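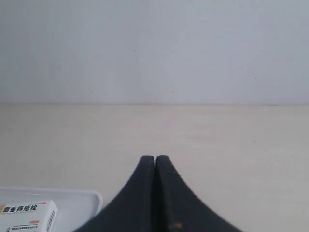 Dima Harb told me I was pricing it like a coward, and that no one in the history of insurance had ever raised a round by apologizing for the premium.

I said it wasn't an apology, it was a footnote. Dima said a footnote in fourteen-point type was an apology.

We'd been at Twal for two years by then (Twal is the company, and yes, I named it, and no, it doesn't stand for anything, I just liked that the domain was cheap). We sold cover for food carts. Spoiled stock, broken fridges, a bad storm on a holiday weekend. You opened the app, tapped the thing that had gone wrong, and if our weather feed or the fridge sensor agreed with you, money landed in your account. I loved it. My mother loved it. Investors kept telling me how much they loved it and then asking who else was in.

Who else was in was Prustell. Or Prustell was nearly in, which in fundraising is a whole emotional state. They had a partner named Cauã Figueiredo who wrote emails with no greeting and no sign-off, so reading one felt like walking in on the middle of somebody's sentence. The latest one said: "need loss ratio by cart type before the 8 am call."

So there I was at one in the morning with 1479 policies in a spreadsheet and Dima on speakerphone eating cereal.

"Sort by coffee," Dima said.

"Why coffee?"

"I've got a feeling about coffee."

I sorted by coffee. Coffee was beautiful! Coffee carts hardly ever claimed, and when they did it was for milk. I could have kissed the coffee carts. Then I sorted by ice cream, mostly to have something to compare it to, and I sat there and listened to Dima chewing.

"Well?" Dima said.

"It's not great."

"How not great?"

For every dollar the ice cream people had paid us, we had paid back two. One guy had a freezer that died every time the temperature went over ninety, and our lovely automatic system had paid him seven times without a human being ever saying hey, maybe get a new freezer. I looked at his account. He'd left us five stars. He'd written "best company in America."

"Drop ice cream," Dima said. "Do it tonight. Put it on the slide as discipline, they go nuts for discipline."

I want to tell you I thought it over like a grown-up. What really happened is that I thought about my uncle's truck, which had a cartoon cone on the side with one eye rubbed off, and how he lost the whole back half of a summer when the compressor went, and how he called some insurer called Jalex or Jalex Mutual, I was a kid, and held the phone out so we could all hear the hold music. That was the reason for Twal. It was on slide one, for crying out loud. I'd used the cone.

"I'm going to raise the price on them," I said. "And make them get the freezer checked."

"They'll leave."

"Some of them will."

"And the footnote?"

I deleted the footnote. I put the number on the slide by itself, the ugly one, with the new price next to it, and sent the whole deck to Cauã before I could get clever. Then I lay down on the office floor, where the carpet smells like the Tredavton guys who had the lease before us (they did pet dental plans, don't ask), and didn't sleep.

His reply came in at ten to eight.

"ice cream worse than I guessed," it said. "who is the freezer guy"

I read it to Dima, who had stayed on the line all night by accident and was only just waking up.

"Is that a yes?" Dima said.

"I don't know. There's no question mark."

"Well, call in," Dima said, and I could hear the cereal box again. "It's almost time."

I looked up the freezer guy's phone number first, and then I dialed in.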